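May, bench notes, finish trials continued

Picking up from the last entry. The oil batch from Mureo is nearly used up, so this round is mostly the MacLeish wax over oil, plus one panel with the Drostelby water-based topcoat for comparison.

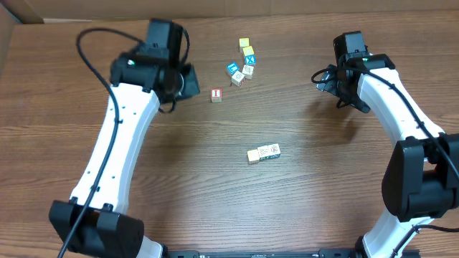 Brown wood tabletop, small cube blocks in the middle. Paler, shinier patch toward the lower center.

Panels are all from the same Plarkmont board, crosscut and numbered on the back in pencil. Sanded to 180, wiped, left overnight. I skipped the 220 step on purpose this time. Last round the panels taken to 220 took up very little oil and the wax sat on top and smeared when it got warm.

Panel 1: oil only, one coat. Flooded, waited 20 minutes, wiped back. Dull, even, a bit thirsty at the end grain.

Panel 2: oil, two coats, 48 hours between. Better color. Still marks with a damp glass left on it, but the ring mostly went away by the next morning.

Panel 3: oil, then wax after 48 hours. Nicest to touch of the set. Rubbed up with a cotton rag. Water beads for a few minutes and then starts to soak in along the grain.

Panel 4: same as 3 but waxed after 7 hours because I wanted to see what happens when you rush it. Went gummy. Scraped it off with a card, cleaned it with mineral spirits, and will redo it.

Panel 5: water-based, three thin coats with a foam brush. Raised the grain after the first coat as expected. Knocked back with 340 paper (odd grit, it was what Booker Tran had in his drawer) and it laid down fine after that. Hardest surface of the five. Looks a little gray next to the oiled ones.

Shop was at 70 degrees most of the time. I didn't log humidity, the meter needs a battery. Somebody please put AAAs on the order.

Rubbing test: folded denim, same weight on top, back and forth until I got tired of it. Panels 1 and 2 polished up in the track and now show a stripe under raking light. Panel 3 less so. Panel 5 no change that I could see. I'd like a better way of keeping the pressure even. Booker suggested a sled with a handle, and there's enough scrap left to make one.

Coffee and vinegar spots went on panels 2, 3 and 5 at four o'clock. Coffee wiped off all of them after ten minutes. Vinegar left a light mark on 2 and a very faint one on 3.

Oily rags went in the water can, lid on. Please check the can before emptying it, last time there were still rags folded up at the bottom.

Leaning toward the panel 3 schedule for the reading tables and the water-based coat for the counter. The client hasn't seen the gray cast yet. Need to show them panel 5 by a window before quoting.

To do:
- redo panel 4, full wait this time
- second coat of wax on half of panel 3, mask the other half
- ask MacLeish if the wax can go over the water-based coat
- label the two unmarked jars on the top shelf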